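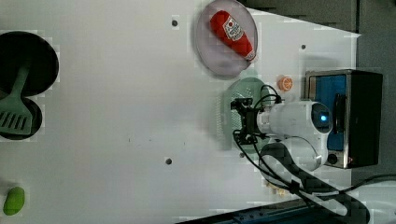
Kitchen table cell, overhead view, arm over the green plate

From: Sadia Kiani
To: cell-practice list
Date: December 31, 2018
Subject: Re: Draft rules for tabletop cells, section 4 (cables and reach)

Josphat, Callum, all,

Comments on section 4 below, with Josphat's text quoted where I have something to say. I left out the parts I agree with. The overhead picture is at the top of this message so we are all talking about the same layout.

Josphat Biwott wrote:

> 4.1 Cables leaving the gripper shall be sleeved from the wrist
> back to the base. No loose cable shall lie inside the work area.

I would split this into two rules. The sleeve is one question and where the cable lies is another. In the picture there is a thick bundle in a woven sleeve, and it still runs across the table toward the lower right corner. The thinner black cables loop out around the gripper and the wrist, and one of the loops comes up toward the orange slice. A site could say it meets the first sentence for the thick bundle and do nothing about the second.

Suggested wording:

4.1a Cables leaving the gripper shall be sleeved or clipped to the arm as far as the arm's motion allows.
4.1b With the arm in its start pose, no cable shall touch or pass over an object that the task uses.

Wilma asked on the last call whether 4.1b should cover the whole motion and not only the start pose. I would like that, but I don't know how a small lab would check it. At Dillorbridge we went through 397 logged stops from May onward and marked 17 of them as cable snags. Most of the 17 were at full reach, so she has a point. If anyone has a check that takes less than an afternoon, please post it.

> 4.2 Appliances placed in the work area shall be treated as fixed
> obstacles and entered in the collision model.

Agree, with one addition. The model should use the appliance with its door open if the door can be opened in the task. The toaster oven sits at the right edge of the table and the arm's housing passes over part of it as seen from above. An open door takes up table that the model thinks is free. I would add "in every state the task can put them in."

There should also be a line about heat and power. Our house rule is that an appliance used as a prop stays unplugged, and the plug is tagged. Dallitance does the same, as far as I know. Put it in 4.2 or give it a number of its own, I don't mind which.

> 4.3 Objects shall be placed no closer than one gripper width to
> the table edge.

This one I can't support as written. The two black pans are at the left edge with the spatula lying across them, and the bowl with the ketchup bottle in it is up against the far side. That is how people set a table up when they need the middle clear. If we pass 4.3, nearly every kitchen layout we have fails on day one and people will stop reading the document.

What matters is what can fall, and onto whom. I would write:

4.3 Objects closer than one gripper width to the edge shall be listed on the setup sheet. Nobody shall stand on that side of the table while the arm is powered.

> 4.4 The status light shall be visible to the operator at all times.

Please say visible from where. The blue light on the end of the housing shows up well from overhead, but the operator is not overhead. Donnie tried this at the Lennox site from the normal chair and lost sight of the light whenever the wrist turned away. He now has a second lamp on a post. I would require a second indicator at the operator's position and drop "at all times."

> 4.5 Setup shall be recorded with one overhead photograph per
> session.

Fine with me. We have 1,835 of these on the server and they have settled several arguments. Please add that the photograph is taken after the stop button check, and that the sheet number goes in the file name. We had 101 with no sheet number and matching them up was slow work.

Callum, can you say whether the Navex template has room for the setup list in 4.3? If it doesn't, I will send a one-page sheet to go with it.

I have not looked at section 5 yet.

Sadia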